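Equipment planning for a two-arm tube handling cell

Project report, second-year group project
Group: Silvan Haslinger, Niamh Noonan, Abílio Leitão
Supervisor: Nadja Aebischer

1. Background

The teaching laboratory at Bukcombe prepares sets of capped test tubes for the first-year practicals. Tubes are moved by hand from racks into trays, one tray per bench. A full teaching block needs 576 tubes, made up as 36 trays of 16. The work falls mostly in September and is done by one technician, Edeltraud Ammann, alongside her other duties.

The department asked our group to plan the purchase of equipment for an automated cell that could take over the transfer step. Filling and capping were left out of scope. We were to state what should be bought, in what order, and what could be left until a second year. The department already holds two robot arms, so the arms themselves are not a cost to this project. Everything fitted to them, placed under them or used to keep them running is.

The budget ceiling was set at 2000 euros for the first year.

2. Method

We listed every item that a transfer cell needs, then sorted the list by whether the cell would stop without it. Prices were taken from written quotations where we could get them and from catalogue pages where we could not. We asked three suppliers for quotations. Hafþórsson and Okevau replied; the third did not, and its items are priced from the catalogue.

We also ran bench trials with the equipment already in the laboratory, to find out which of the listed items were needed at all. The trials used empty capped tubes. One arm was used for lifting and placing, and the second worked near the rack.

3. Requirements

The following requirements were agreed with the supervisor before any prices were looked up.

R1. The gripper must hold a capped tube below the cap without turning it.
R2. The rack must hold its position when a tube is drawn out at a slight angle.
R3. The tray must be in the same place each time, to within the clearance of one tube.
R4. Both arms must be able to reach the rack, and it must be possible to stop either arm without stopping the other.
R5. Consumable parts must be replaceable by the technician without tools other than a hex key.
R6. Glassware in normal use on the bench must be able to stay there.

R6 was added at the request of Edeltraud Ammann. The bench is shared, and clearing it before each run would use up much of the time the cell is meant to save.

4. Bench trials

The transfer was split into approach, grip, lift, carry and release. Each part was tried on its own before the parts were joined. We kept a written log of stoppages with a cause entered for each.

For the trials we used a plain cardboard tray as the target and a clear acrylic rack as the source. Neither was bought for the project. The tray was placed by hand against the neighbouring items on the bench. We gripped the tube just under the cap and carried it well above the tray before lowering, so that the path would clear the glassware to one side.

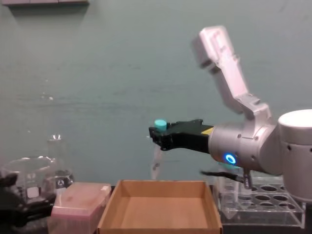
The high carry path costs time on each tube, but it removed the need for guards around the glassware, which had been in our first list at a considerable price. We consider this a good exchange for the first year. A lower path could be tried once the layout of the bench is fixed.

Most stoppages in the log came from the tray. Cardboard walls bend when touched, and a tray pushed slightly out of line at the start of a run stays out of line until somebody notices. Stoppages at the rack were fewer and came mainly from tubes leaning in their holes. We had expected the gripper fingers to be the main problem and had set aside the largest share of the budget for them. The log did not support this, and the share was cut.

The clear rack and clear tubes were a difficulty for the camera we borrowed for part of the trials. Detection of the tube body was unreliable. Detection of the coloured cap was acceptable under the room lights. We therefore dropped a backlight panel from the list and kept the cap as the reference point for picking.

5. Proposed purchases, first year

Fixed tray holder, aluminium, two off: 310 euros
Rigid trays to fit the holder, set of 12: 264 euros
Rack base plate with locating pins: 185 euros
Gripper finger pads, spare set: 96 euros
Separate stop button and wiring for second arm: 447 euros
Fixed camera and bracket: 388 euros
Cable clips and strain relief: 42 euros
Delivery: 68 euros

Total: 1800 euros

The remaining 200 euros is held back as a reserve. We recommend that it is not assigned to any item in advance.

The stop button is the largest single line. The Okevau quotation was the higher of the two received, but it includes fitting and a test certificate, and the Hafþórsson quotation does not. The department's safety rules require the certificate, so the lower price could not be used.

The trays and holders should be ordered first. The delivery time given for the holders was six weeks, against two weeks or less for everything else. An order placed after June would put the September preparation at risk.

6. Items left to a second year

A second set of rigid trays would allow loading and unloading at the same time. The saving depends on how often the technician can attend the cell, and we have no figures for this yet.

A custom rack in an opaque material was quoted by a workshop in Ulton. It would help the camera, but the present rack works when the cap is used for detection, and the quoted price would have taken most of the reserve.

A replacement gripper was considered and rejected. The present one meets R1.

7. Running costs

Finger pads are the only part we expect to replace regularly. We assumed two sets per year, giving 192 euros. This is an estimate based on the supplier's advice and not on wear measured by us, as the trials were too short to show any. Technician time for cleaning and checking was put at half an hour per working week during the teaching block.

8. Limits of this work

All trials used empty tubes. A filled tube is heavier and its contents move when the arm stops, so the speeds in our log should not be carried over without a fresh test. The prices exclude tax and are valid for 90 days from the quotation. R4 was checked only with the arms at low speed. The camera trials were done in the afternoon with the blinds closed, and morning light on the bench was not tested.

Quotations and the stoppage log are held by Niamh Noonan and can be requested through the supervisor.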